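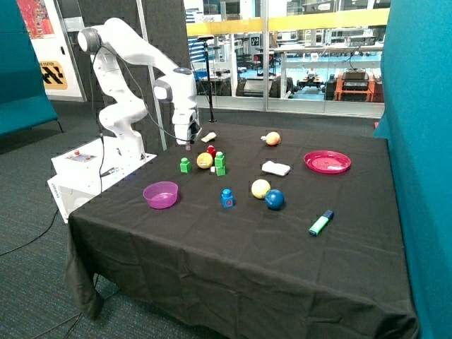
Arm over the table, toys and sponge out

cletik_dave
Right then – can these things do chores yet or not? Table clearing is what I'm after. Plates, bowls, kids' bits all over. Been reading since August and I'm none the wiser.

Partington36
No. Next question.
Cleared our canteen at Triltport by hand for years, 26 tables. Wouldn't trust an arm with one of them.

mopbucket
bit harsh. Picking up one block is fine, they've managed that for ages. It's the sponge I'd worry about. Flat, soft, nothing to get hold of. Same with a plate lying flat 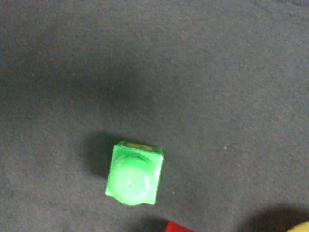 Green block from the gripper camera

mopbucket
see, that's an easy one. Space round it, sides you can grip. Now put it in a sink with 102 other things

Partington36
My point exactly. Sink's the job, not the block.

cletik_dave
But a toy box isnt a sink. I'd pay for toys only. Curkden quoted me 3,519 for an arm, no gripper, so not paying that
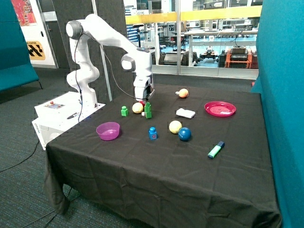
Rohani Pattinasarany
Workshop technician

Disagree with both of you a bit. Blocks stacked up close are harder than one on its own, go in for one and you can knock the rest. Balls roll. Highlighter's thin. A bowl you can take by the rim – I'd rather have that than the plate any day. Toys only, slow, on a table? Yes, I think so. Floor of a real house, no.

Partington36
So no then.

mopbucket
she said yes to the table!! read it agian

cletik_dave
Table would do me. How slow is slow?

Rohani Pattinasarany
Slower than you. Quicker than my kids.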